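Pre-Run Software Checklist, Kitchen Bench, Two-Arm Station
Clilelden lab, Narau control stack
Filled in before the afternoon block, November

Comments go under each item. Please write more than "ok" if you had to touch anything, even if it was only a restart, as the next person will be very glad of it. I know I go on a bit in mine, and I'm sorry, but I would sooner read a long comment than guess at a short one!

1. Stop button and software stop
Result: Pass
Press the button with the arms powered and holding a pose, then do the same from the console. Both arms must stop and stay stopped until someone clears the fault by hand.
Comment: Both fine. The console took the clear on the first click this time. Last month it wanted two, and I never did find out which of the updates cured it.

2. Joint limits loaded
Result: Pass
Compare the limits file on the controller with the one in the Grimshaw repository. They should match line for line.
Comment: They match. Someone had left a local copy with the wider elbow range from the reach tests sitting in the same folder. It wasn't being loaded, but it had nearly the same name and that makes me nervous, so I moved it to the archive and put a note beside it.

3. Speed cap
Result: Pass, with a note
Cap at the wrist is 300 millimeters per second for shared work and 400 with the gate closed. Check both modes.
Comment: Both caps hold. The note is that the mode label on the operator page only refreshes when you reload it, so for a little while this morning I was reading "gate closed" with the gate wide open. The controller itself had it right. Ticket 2055 is open for the label, and until it's closed, please reload the page before you believe it.

4. Heartbeat between planner and controller
Result: Pass
Unplug the planner machine from the network during a slow move. The arms should come to a controlled stop when the heartbeat is lost.
Comment: Did it three times, left arm, right arm, then both together. All three stopped smoothly. The log still calls this "unexpected client exit", and it gave me a small fright the first time I saw it, so new people, please don't worry.

5. Head camera calibration
Result: Fail, then pass after redo
Run the board check at the near edge and the far edge of the counter. Redo the calibration if either is out of tolerance.
Comment: Near edge good, far edge out. I ran the full routine again and now both are well inside. If you borrow the calibration board, do bring it back flat — it had been leaning against the wall and I spent a good while wondering if it had taken a bend.

6. Perception on shiny and clear things
Result: Pass, with a note
Start Clolleo, let it settle, and look at the depth overlay and the object list side by side. Reflective metal and clear plastic are the ones to watch. Any object with holes in its depth must be marked "low confidence" and the planner must refuse to grasp it without an operator's say-so.

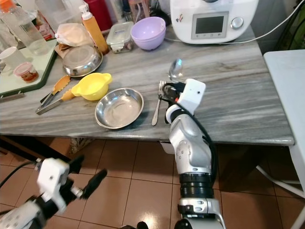
Comment: The refusal works, and I'm really pleased with how politely it does it now. The message gives the name of the object and the reason, where it used to give only an error number. My one grumble is that the confidence value jumps about when the overhead lights are dimmed, so leave them on full for the whole block, please.

7. Collision model of the counter
Result: Pass
The counter height in the planner must agree with the measured height, and the padding must be switched on for both grippers.
Comment: Agrees. Padding on for both. I also went through the flatware approach in simulation, slowly, with the right gripper coming in low, and the fingers kept their clearance all the way down.

8. Cable allowance in the planner
Result: Needs attention
Wrist rotation should be limited so the arm cables never wind more than the allowance.
Comment: The right arm respects it. The left arm respects it too, except after a homing cycle, when the turn counter goes back to zero wherever the wrist happens to be. Home the left arm from the rest pose only, until this is fixed.

9. Logging and disk space
Result: Pass
At least 700 gigabytes free before a full block.
Comment: Plenty. I cleared out my own old replay files first, and would gently ask everybody else to have a look at theirs.

Overall: cleared for shared mode. Gate-closed mode is on hold until item 8 has been looked at again.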